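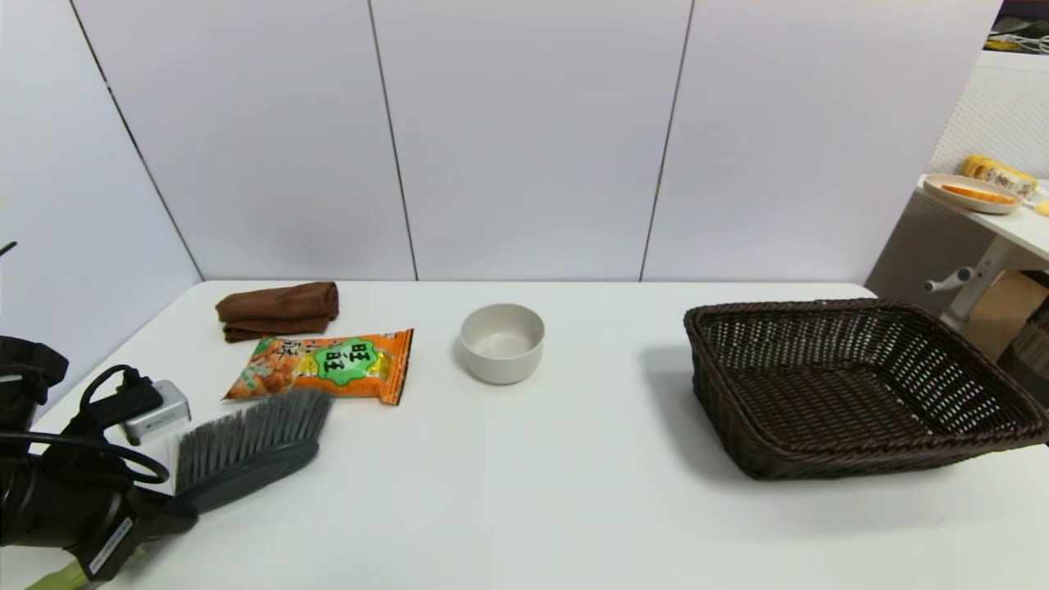
A grey brush, and an orange snack bag lying on a white table

I've been a bit slow to write this up (sorry, it's been one of those months), but the Jastlow swap shelf is back! It reopened in September in the old ticket office on Darard Road, and I popped in before work to see what had changed.

Quite a lot, as it goes. You can now take up to three things a visit, up from one, and you needn't bring anything in exchange. Opening time has moved to 8am, so those of us on the early bus can get in. I came away with a cheese grater and a jigsaw with a picture of Whitby on it, 60 pieces, which my nephew will polish off before tea.

Household bits, unopened dry food and books are all welcome. Electricals aren't being taken for now, so my old Anance kettle came home with me again. There are 17 crates along the back wall, each with its own label, and please do put things in the right one – the book crate had a colander in it when I looked.
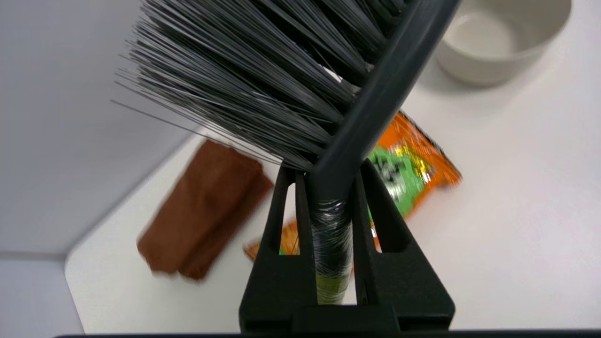
Farzana Khattak would like the shelf to stay open later as well, telling me that 8am is lovely for commuters but no good at all if you're on nights, and that she'd settle for one evening a week. I'd go along with that. The next change to the hours gets talked over at the Riis Hall meeting, 7pm, side door.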